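3.2 Workcell and student tasks

The course was given for the second time at Darnthorpe in the spring term, starting in April. Students worked in small teams, and each team had to write a complete bin-to-bin transfer program: find an object in the front bin, choose a grasp, lift the object over the shared wall and release it in the rear bin. The teams were free to choose their own method for grasp selection, but the motion layer was the same for all. We call this layer Workell. It accepts a target pose, checks it against the known geometry of the bins, and refuses any motion which would bring the last links of the arm too near to a wall.

The bins are of simple construction and stand one behind the other on a wooden table (Figure 2). In the first year of the course the bins were only placed on the table, and small contacts were enough to shift them, so that the calibration had to be repeated. They are now held with bar clamps. The students asked for a fixed reference from which the bin position could be measured again after cleaning, and we added this to the preparation sheet.

The objects were selected by the teams themselves from a common box. We asked only that every set should contain soft and hard items, and at least one item which is difficult for a depth camera, for instance transparent packaging. This last condition was not popular, but it led to the most useful discussions in the weekly meetings.
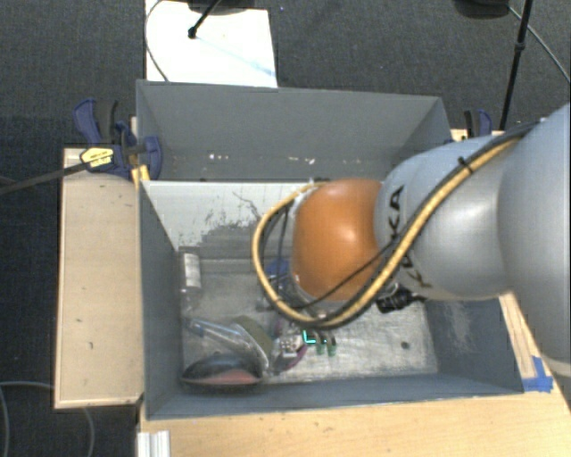 Figure 2. The KUKA arm over the front bin with a mixed set of objects. The rear bin receives the transferred items. A blue and black bar clamp holds the walls at the corner where the two bins meet.

3.3 Procedure and scoring

Each team was given 60 minutes of robot time per session. Before a session the program had to pass a test in the Gondal simulator, where the same bins are modelled but the objects are replaced by simple shapes. We found that the test caught most errors of programming and very few errors of judgement – a grasp that looks good on a box can be quite poor on a sponge.

In total the teams made 640 grasp attempts. Of these, 600 were kept for the analysis, and the rest were left out for reasons of incomplete logging. An attempt was counted as successful if the object was released inside the rear bin without help from a person. Among the failed attempts, 206 were labelled by the students with a cause, using the short form described in Section 3.4. The labels were stored in Poltari together with the joint data, so that a team could replay its own failures before the next meeting.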